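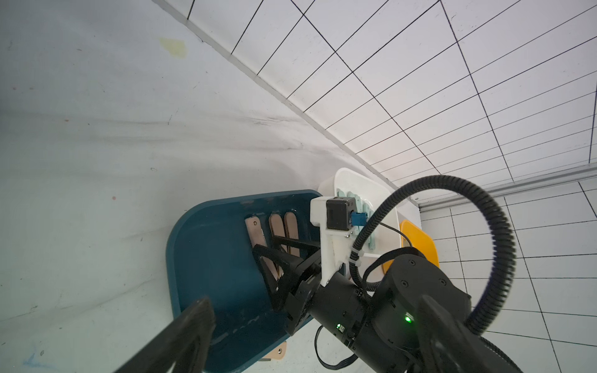 Slat sorting, Sunday afternoon

Came in after lunch meaning to do the drilling list and ended up spending the whole session on the slats again. Writing it down now before I forget which decision went with which color, because last time I left it until the next morning and Kieran had to redo half of it from my scribbles on a cardboard lid.

For anybody reading who missed the last entry: these are the slats for the Musevau hanging screens, the flat ones with the rounded ends. The delivery from Zistar was 2,430 slats in all and they came mixed. I'd asked for them by color. Carla had also asked for them by color, in writing, twice, and they still turned up jumbled together in the big sacks. So we sort.

The dark teal bin had some of the natural wood ones in it, and this is where I want to put a note about shade. Next to each other you can really see it: most of them are a light tan, and then there's one that's gone quite a bit rosier and browner. Put it in a row on the screen and it will jump right out at you from across the room. I'd been letting those through (they feel the same in the hand, same rounded ends, so why not) but seeing it beside its neighbors I've changed my mind. From now on the rosy ones come out and go in the sample drawer. Renato wants a few for a test strip with the darker cord anyhow, so they won't be wasted.

There's also a tan piece with a small metal rivet in it, in the same bin. Renato riveted a handful of joints back in December when we were still thinking the screens could fold, and I thought those had all gone up on the shelf with the old Skirent hardware. Please don't thread a riveted piece with the plain ones! Set it aside and I'll put it with the rest.

The mint ones are in the white container right next door, and I have no complaints there at all. Nice even color. I like the white container for them because I can look in and see straight away if a stray has got in. The teal bin is much harder on the eyes once the light starts to go, at least for the olive ones, which practically vanish in it. More about that further down.

State of the table

Somebody asked (Nithin, it was Nithin) whether we should be covering the tabletop before each session. It is getting scuffed, I'll give him that. Gray streaks, smudges, little dark specks here and there, some faint bluish marks that I'm fairly sure are from the marking pencils. And the yellowish stain is still with us. I tried dish soap, then baking soda paste, then the citrus stuff Carla keeps under the sink, and it's maybe a shade paler than it was. I'm calling it permanent.

My feeling is we leave the top uncovered. A cloth bunches up when you slide a slat across it, and paper tears. What I did try was laying down a sheet of the thin clear film from the packing room, and the slats stuck to it like anything. Static, I suppose. Two of them came up with the sheet when I lifted it off. So, no film. Wipe down before and after, and keep the marking pencils over on the bench with the drill press where they belong.

The teal bin has scratches all over the inside too, by the way, but I don't care about those.

Beige and how to lay it out

Next job was the beige. These I find the trickiest, because under the warm bulb they look almost the same as the tan and under the daylight tube they don't. I spent a silly amount of time walking back and forth to the window with one in each hand before I remembered the color card Gearóid made, which has been pinned up by the door for weeks. Use the card. It's good! Hold the slat flat against it, look once, decide, move on. If you find yourself looking a third time, put it in the query cup and let somebody else have a go.

I'm spreading the beige out on the table before they go in anything, so the hole end can be checked. The drawing calls for a 2 mm hole and the Zistar ones are mostly fine, but every so often one has a fuzzy edge that catches the cord. A twist of fine sandpaper sorts it out. I rolled some into little cones and left them in the jar.

One thing I noticed is that if I tip them out in a heap I get lazy and only check the top ones. Scattered about with a bit of space between, I look at every single one. It takes up more room and it looks a mess, but it's better work.
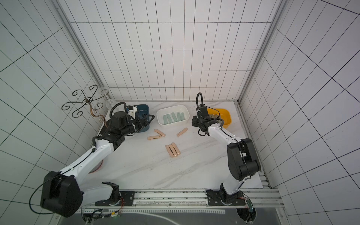
Olive, and who gets which container

So the olive. I moved them to the yellow bowl at the back right corner and I am very pleased with myself about it. Dark pieces, bright bowl, no squinting. Kieran says the bowl is from the kitchen and he may be right – if someone is missing it, I'll buy another.

Set-up as I'd like to keep it for the next few sessions:

Dark teal bin, back left: tan
White container, back center: mint
Yellow bowl, back right: olive
Open table in front of the white container: beige, laid out for checking

I've left the labels off for now, since we may swap things about when the dark red arrives. Carla has promised to ask Shen for a proper shallow tray for the beige, something with a low lip so they can be slid off the table straight into it. The mint ones tend to slide down and lean along the bottom of the white container, which makes them easy to pick up by the end, and I'd want the same from the tray if we can get it.

Where we are on numbers, going by the tally sheet: 600 sorted and bagged, and almost 200 more done but waiting on the hole check. Slower than I told Gearóid it would be. He was nice about it.

Still to do

Go through the bagged tan again and pull the rosy ones (my fault, I'll do it)
Find the rest of Renato's riveted pieces and put them together in one box
More sandpaper cones
Daylight tube over the table is flickering at the left end, ask Nithin if there's a spare
Drilling list, still not started
Email Zistar about the next batch, and attach the photo of the sacks this time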